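Basteltisch: Schnipsel sammeln oder gleich wegwerfen?

Nour Dabbas
Hallo zusammen, ich hab mir endlich einen richtigen Arbeitstisch gegönnt, weiße Platte, und darauf eine große braune Unterlage, damit die Platte nicht gleich versaut ist. Soweit super! Nur mit dem Kleinkram komme ich nicht klar. Ich habe ein kleines hellgraues Kunststoffkörbchen mit geschlitzten Seiten mitten auf die Unterlage gestellt und da kommt alles rein, was beim Basteln übrig bleibt: weißes Papier, gelbe Stückchen, irgendwas Orangerotes … 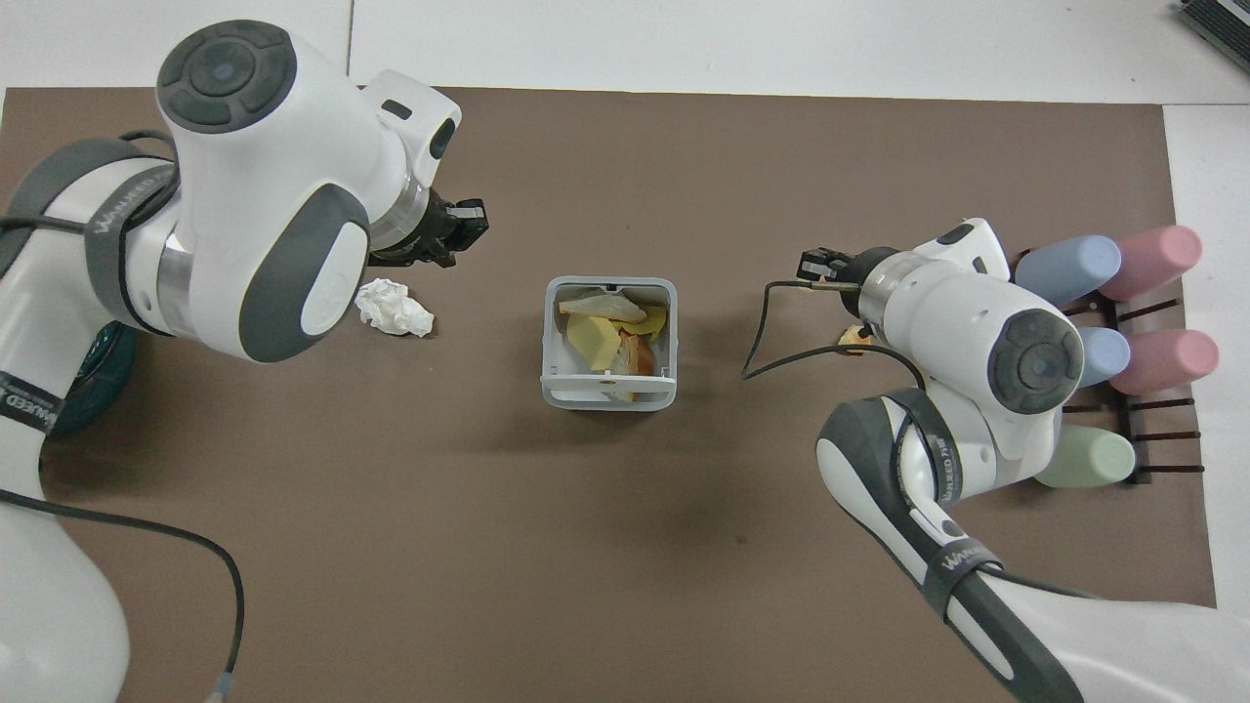
Dazu kommen die bunten Fläschchen, die haben immerhin ihren Ständer, und zerknüllte Tücher liegen bei mir sowieso ständig rum. Wie macht ihr das? Sortiert ihr Reste überhaupt, oder ist das Quatsch? Und darf so ein Körbchen auf dem Tisch stehen bleiben oder klaut das nur Platz?

Rüdiger Voß
Weg damit. Was kleiner als 5 cm ist, benutzt du nie wieder.

Wolfram Böttcher
Na, so streng würde ich das nicht sehen, Rüdiger :) Ich mache seit Jahren Karten und gerade die kleinen bunten Fitzel sind für Mosaike Gold wert! Bei mir läuft es so: Das Körbchen bleibt auf dem Tisch, aber hinten am Rand, die Mitte brauche ich zum Schneiden. Wenn es voll ist, kippe ich alles aus und sortiere in drei Umschläge, hell, bunt und Pappe. Weißes Papier hebe ich nur auf, wenn noch ein Kärtchen draus wird. Tücher kommen bei mir nie mit rein, da klebt sonst Farbe an allem, dafür hängt eine Tüte seitlich am Tisch. Im Januar hab ich die Umschläge mal durchgesehen, das war über die Hälfte Müll, also ganz unrecht hat er nicht.

Nour Dabbas
Die Tüte am Tisch probiere ich gleich heute Abend aus, danke euch! Umschläge hab ich noch irgendwo.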